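Sonley jewellery cleaner, eight months on
Posted 8/23/22

I bought the Sonley ultrasonic cleaner through Zillero after the jeweller near work put up the price of a clean. It's a small benchtop unit with a lid, a plastic basket and one button. A cycle runs for 8 minutes and you can't shorten it, which annoyed me at first.

Tap water and a drop of dishwashing liquid do the job for everyday grime. I tried the Sistard concentrate as well and couldn't see a difference on gold-coloured pieces. It did better on an old silver chain, so I keep the bottle for that. Rinse everything afterwards and dry it with a soft cloth.

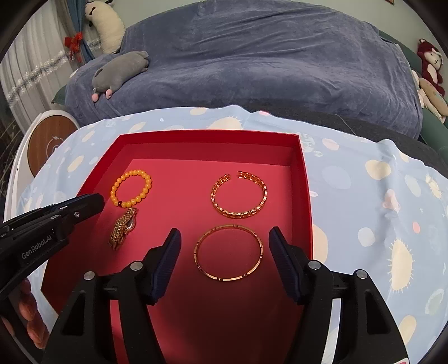
Bangle, cuff, beads and watch in the red box.

Be careful what you put in. Plain metal bangles and cuffs are fine. I don't put in anything strung on thread, anything glued, or pearls and opals. Watches stay out altogether, whatever the seller's listing says about water resistance. I wipe mine over with a damp cloth and go round the links with a soft toothbrush.

The noise is a high buzz, about as irritating as a mozzie, and you'll want to shut the door on it. The power cord is short. In July the lid hinge cracked on one side, and Zillero sent a replacement lid without any argument, though it was a slightly different grey.

I had a Nam cleaner before this one. It was quieter but the tank was too shallow for a wide cuff, and it wouldn't start a second cycle until it had rested for 30 minutes. The Sonley will go again straight away.

Four stars. I'd give it the fifth if the cord reached my bench.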